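洞洞板怎么用才顺手：我家工具墙的几点心得

家里的工具,以前全塞在鞋柜最下面那个抽屉里。要拧个螺丝,得先把卷尺、胶带、半盒不知哪年的膨胀螺丝统统翻出来,翻到最后往往是螺丝刀没找着,手先被美工刀划了一下。去年二月搬到现在这套房子,阳台边上多出来一小截墙,我一下子就想好了:装洞洞板!

装上以后真是越用越喜欢,中间也改过好几回。把攒下来的经验写在这里,准备动手的朋友可以少走点弯路。

一、先摆地上,再上墙

拿到板子千万别急着打孔。把板平放在地上,工具一件一件摆上去,挪到自己觉得舒服为止,然后用手机拍一张。我第一次没这么做,凭感觉挂,结果锤子的柄子正好压住下面的角尺,每次拿角尺都得先摘锤子,烦得不行。

摆的时候记得给每件工具四周留出手的位置。工具和工具之间看着空,伸手去抓的时候就知道刚刚好。钳子类尤其要留宽一点,因为手柄容易张开。
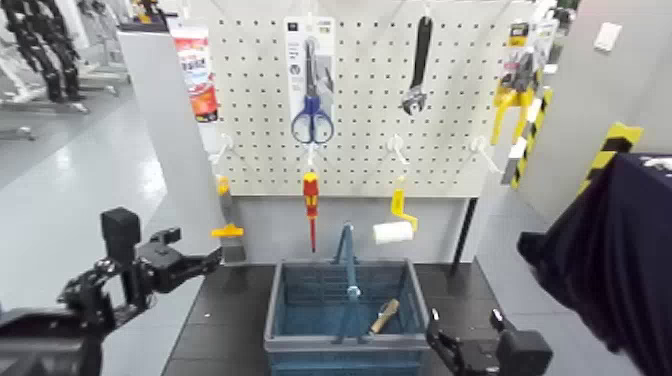

常用的东西放在胸口到眼睛这一段高度,这是我改了三次才认准的一条。太高要踮脚,太低要弯腰,时间一长人就会偷懒,随手往台面上一搁,板子就白装了。剪刀、活动扳手、钳子这几样在我们家出场率最高,所以都该排在伸手就到的地方。像这块白板上那样,蓝柄剪刀和黑柄扳手左右挨着,扳手头朝下竖着挂,拿起来特别顺。刚买回来的工具带着纸卡或者透明包装也可以先挂上去试位置,纸卡顶上那个孔本来就是给挂钩用的嘛,位置定了再拆也不迟。

二、墙和板之间一定要留缝

洞洞板不能贴死在墙上,挂钩要从孔里穿过去再往上翘,后面没有空间就插不进去。我用的是两根木条做龙骨,横着固定在墙上,板再拧到木条上。嫌麻烦的话,在四个角垫上厚垫圈也行,大板子中间要再加一个点,否则一按就往里凹。

打孔之前,拿水平尺比一下。真的,哪怕就歪一点点,那么多整整齐齐的小孔也会替你把它放大,天天看着难受。没有水平尺就用手机里自带的水平仪,够用了。

砖墙用膨胀螺栓,石膏板墙要找龙骨或者换成石膏板专用的锚栓。开关和插座的正上方、正下方不要打孔,电线多半就在那里走。厨房卫生间隔壁的墙还要想想水管,拿不准就问物业要图纸。

三、挂钩宁可多备几种

刚开始我只买了一种短直钩,一包里都一个样,后来发现根本不够用。我现在手边有这么几种:

短直钩:挂剪刀、小包装的零件。
长直钩:挂胶带卷、砂纸夹,一根能串好几个。
双钩:托锤子、托橡皮锤,两边架住很稳。
环形钩:插螺丝刀,刀头朝下。
小托盘:放铅笔、卷尺、一把零散的螺丝。

塑料钩轻便,颜色也干净,挂小件很合适,重的东西我还是换成金属钩。我在网上一家叫Lalomik的小店配过一批金属钩,钩脚比较长,插进去不晃。他们家的单子满38元发货,我凑着买了两个小托盘,后来用得最多的反倒是托盘!

钩子老是跟着工具一起掉下来,是最让人恼火的事。解决办法很土:在钩脚上缠一圈电工胶布再插进去,紧紧的。也有人用热熔胶在背面点一下,我不太推荐,以后想换位置就要拿小刀慢慢刮。

四、轮廓线,画不画?

我画了。把工具挂好,用铅笔沿着边描一圈,再拿油性笔走一遍,少了哪一件一眼就看得出来。家里有孩子的更好用,我女儿六岁,收工具对她来说就像拼图,她收得比她爸还准。

怕以后改位置,可以先用美纹纸胶带剪出形状贴上去,过一两个月觉得没问题了再画。胶带选浅色的,撕的时候慢一点,沿着板面往后拉,不容易留胶。

五、刷墙的家伙也能上板

滚筒和刷子我以前都是往桶里一扔,下次拿出来毛全压扁了,刷出来一道一道的。现在小号滚筒洗干净、甩掉水,挂起来晾,毛头四面都不碰东西,蓬蓬松松的,比原来耐用多了。 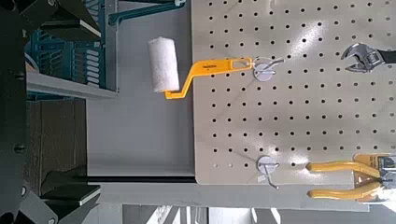 黄色手柄的小滚筒,毛套伸在板边外面。

清洗滚筒有个小窍门:先用刮刀顺着毛把余漆刮回桶里,再用温水加一点洗洁精揉,揉到水清为止。只限水性漆,油性漆要用配套的稀释剂,开着窗户弄,用过的抹布摊开晾透再扔。中途歇一两个小时不用洗,拿保鲜膜裹严实就行。

毛刷也一样,洗完用梳子把毛理顺,拿纸包一下刷头再挂,刷毛不会炸开。刷柄上没有孔的,自己钻一个小孔穿根棉绳。

六、读者来信里问得多的

这一篇的第一版是2020年9月26日贴出来的,后来收到不少留言,挑几条说说。

Flora MacAulay问租房不能打孔怎么办。可以做一个落地的架子,两根立柱加一块横板,洞洞板固定在立柱上,底下压两个装满东西的收纳箱。也可以用顶天立地的伸缩杆,不过只能挂轻的,大扳手就别上了。

还有朋友问板子会不会受潮。木纤维的会,阳台和地下室最好选金属或者塑料的。已经买了木纤维板也没关系,上墙前正反两面和四条边都刷一层清漆,切口那里多刷一遍,吸水最厉害的就是切口。

也有人问能承多重。这个要看板、看钩、更要看墙上的固定点,我自己的习惯是电钻一类的大件不上板,单独放在下面的柜子里。一把475克的锤子挂双钩上,到现在稳稳当当。

七、每隔一阵子清一次

洞洞板最容易变成杂物墙。赠品小刀、掉了一只的手套、不知道配什么用的内六角,一样一样都爬上去了。我隔几个月就把整面板清空,用微湿的布擦一遍灰,孔里的灰用旧牙刷扫,再把真正用得着的挂回去。金属工具顺手抹一点点机油,多余的擦掉,摸上去不黏手就可以。胶水、密封胶这类有保质期的,也趁这个时候看一眼日期,开过口的在管身上写个开封月份,过期的直接处理掉。

下一篇打算写抽屉里的螺丝怎么分,我已经攒了一大堆小玻璃瓶,就等着动手啦!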